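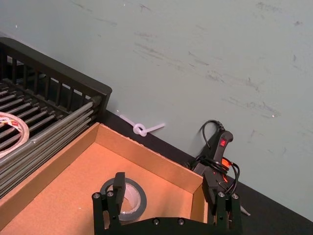 有读者来信提到,按上一版说明封好的箱子在阁楼放了一个夏天,胶带两头都翘了起来,问是不是该换更宽的胶带。宽度影响不大,多数情况出在纸面积灰和按压不足。本版在第 3.2 节补写了清洁和压实的步骤,已经封好的旧箱可按第 3.5 节返工。

第 3 章 装箱、封箱与长期存放

本章适用于 Hunddale 家用存储套装中的折叠纸箱、浅托盘和标签纸。搁架的安装见第 2 章,湿度计的校准见第 4 章。

3.1 开始之前

准备以下物品:
- 折叠纸箱(大号或小号)
- 布基胶带或牛皮纸胶带
- 干布一块
- 剪刀或美工刀
- 油性记号笔
- Satti 干燥剂(大号箱两包,小号箱一包)

注意:不要用透明文具胶带封底。这种胶带用来贴标签可以,承重不行。

胶带请平放保存。立着放久了,卷边容易压扁,拉出来的胶带一侧松一侧紧,贴上去会起皱。如果卷边已经沾灰,先撕掉最外面一圈再用。

房间温度低于 10 ℃ 时,胶带应提前半天拿进室内。刚从车库或地下室拿来的胶带粘性偏弱,贴上当时看着没问题,过几天会松。

3.2 组装箱底

1. 将纸箱完全撑开,四个角按成直角。
2. 先折两片短摇盖,再折两片长摇盖。长摇盖的中缝应当对齐,缝隙不超过 3 毫米。
3. 用干布把中缝两侧各擦一遍。纸箱在仓库里存过的,表面多半有一层纸粉,手摸不太出来。
4. 沿中缝贴第一道胶带,两端各向侧壁折上 8 厘米。
5. 用手掌从中间向两端压实。侧壁上折起来的部分要单独压,翘边大多从那里开始。
6. 大号箱再贴两道横向胶带,与第一道成“工”字形。
7. 把箱子翻正,静置十分钟后再装物品。

小心:不要在箱底朝上时用刀裁断胶带。刀尖容易划穿长摇盖,划痕装重物后会裂开。请用剪刀,或在桌边把胶带剪好再贴。

3.3 装箱

1. 在箱底铺一层揉皱的纸,厚约两指。
2. 重物放底层,靠中间。书籍平放,书脊朝外。
3. 餐具逐件包好,盘子竖放。
4. 零碎物品先归入浅托盘,再把托盘放进箱内。托盘之间垫一张硬纸板,上层的重量由纸板分担。
5. 空隙用纸团填满。合上摇盖轻摇箱子,听到响动就再填。
6. 放入干燥剂,位置在上层靠侧壁处,不要直接贴着照片、皮革或金属件。

大号箱的装载上限为 20 公斤,小号箱为 12 公斤。没有秤的话,以一个人能平稳端起、走上一层楼梯为准。

以下物品不要装箱长期存放:
- 电池,包括装在遥控器和玩具里的电池
- 喷雾罐、打火机、油漆
- 蜡烛(夏季会变形,并粘住旁边的东西)
- 未洗过的衣物和床品
- 任何食品,罐头也不例外

3.4 封箱与标签

1. 合上摇盖,顺序与箱底相同,短边在下,长边在上。
2. 擦净中缝两侧,贴一道胶带,两端各折下 8 厘米,压实。
3. 标签贴在短侧面的右上角。顶面不贴标签,箱子叠起来以后看不见。
4. 用油性记号笔填写箱号、房间和主要内容。内容写到类别即可,例如“冬季床品”“书房文件”。
5. 在清单上登记同一个箱号。清单不要放在箱子里。

提示:附带的标签纸共 67 张,写错的可以直接覆盖贴上新的。用完后可单独订购,订货号为 791。

如果箱子里有易碎品,在两个相对的侧面各写一次“易碎”,并画上朝上的箭头。只写一面,转个方向就没人注意到了。

3.5 返工:胶带翘边的处理

翘起不到 3 厘米的:
1. 把翘起部分剪掉,不要往回按。背胶已经沾灰,按回去也粘不住。
2. 用干布擦净露出的纸面。
3. 在原位加贴一段新胶带,盖过旧胶带至少 5 厘米。

翘起超过 3 厘米,或整条可以轻松揭开的:
1. 取出箱内物品。
2. 以很小的角度慢慢揭下旧胶带。纸面如有起层,用剪刀修平,不要撕。
3. 按 3.2 节重新封底。起层面积大于手掌的箱子不要再装重物。

注意:不要用电吹风加热胶带。背胶受热后会渗到纸里,冷却之后更难补贴。

3.6 存放位置

1. 箱子离地至少 5 厘米,可用搁架最下层,也可用木条垫高。
2. 与外墙留出一掌宽的距离。
3. 叠放不超过 4 层,大号箱在下。
4. 避开热水管、暖气片和天窗正下方。
5. 相对湿度保持在 60% 以下。连续三天超过这个数值时,打开门通风,或更换干燥剂。

阁楼夏季温度高,胶带老化较快。放在阁楼的箱子建议每年 5 月检查一次,赶在天热之前把松动的部分补好。地下室的箱子主要看底面,箱底发软或颜色变深的,应换箱。

3.7 年度检查

1. 对照清单核对箱号。
2. 检查顶部和侧面的胶带,手指沿边缘推一遍。
3. 托起箱子一角,看底部是否下坠。
4. 开一到两箱抽查,闻有无霉味。有霉味的整箱取出晾晒,纸箱不再使用。
5. 更换干燥剂。Satti 干燥剂颗粒由蓝变粉即为失效。
6. 在标签空白处写上检查年份。

需要零配件的用户可到 Nevbridge 服务点领取替换托盘,领取时请出示套装底部的编号。编号在 1,406 以前的套装使用旧款托盘,尺寸略小,与新款不能混叠。

相关内容
第 2 章 搁架的安装与承重
第 4 章 湿度计的校准
附录 A 箱号清单(可打印)
附录 B 搬家当天的装车顺序
旧纸箱的拆平与回收

最后更新:9月20日 星期一

Lamov 家居用品 版权所有 | 联系客服 | 返回顶部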